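Kideo shares new results on teaching robot hands to handle flimsy things

Vuvmont, 30 July 2018

Paper cups have taken over my life, and I'm thrilled to finally tell you why! I'm Valbona Dimitrov, I run the grasping work at Kideo, and today we're putting out the results of Trundance, our method for getting a robot to pick up light, squashy objects without crushing them or knocking them across the table.

If you've ever grabbed a full paper cup a bit too hard, you know the problem. A cup gives way under your fingers, and by the time you notice, there's coffee on your sleeve. Robots are worse at this than we are. Most grasping methods pick one closing force and stick with it, so they do fine on a wooden block and make a mess of anything soft.

Trundance works in small steps. The fingers close a little, the software compares what it sees from the wrist with what it expected to see, and then it decides whether to keep closing, shift sideways or back off and try again. It learned all this from 174 demonstrations recorded by our own team (my colleague Philomena Yakubu did most of them, and she is much more patient than I am). 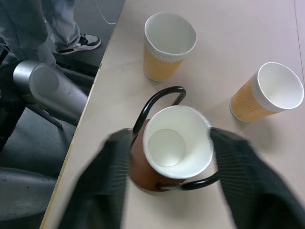 Closing in on a paper cup seated in a brown holder with a black wire handle, with two more cups on the table. Photo: Kideo

The holders were Philomena's idea, and I grumbled about them for a week. A cup sitting in a holder is a very different job from a cup on its own, with a handle to avoid and much less room for the fingers. But they ended up giving us our most interesting numbers. We ran 32 trials with a cup in a holder, using a holder the system had never met in training, and only three ended with a crushed or dropped cup. I'd have been happy with twice that many!

We also tried cups lying on their sides, and I'll be upfront that those still give us trouble. The method tends to nudge the cup before it gets a proper hold, and then it has to chase it. That's the next thing on our list, along with lids.

The full write-up, the demonstrations and the training code are free to download from the Kideo website starting today. You'll need the Mensah control package, version 5 or later, to run the code as is. If you get it going on your own setup, please write and tell us how it went, bad results included.

Press contact: Philomena Yakubu, Kideo, Vuvmont. Video clips and interviews available on request.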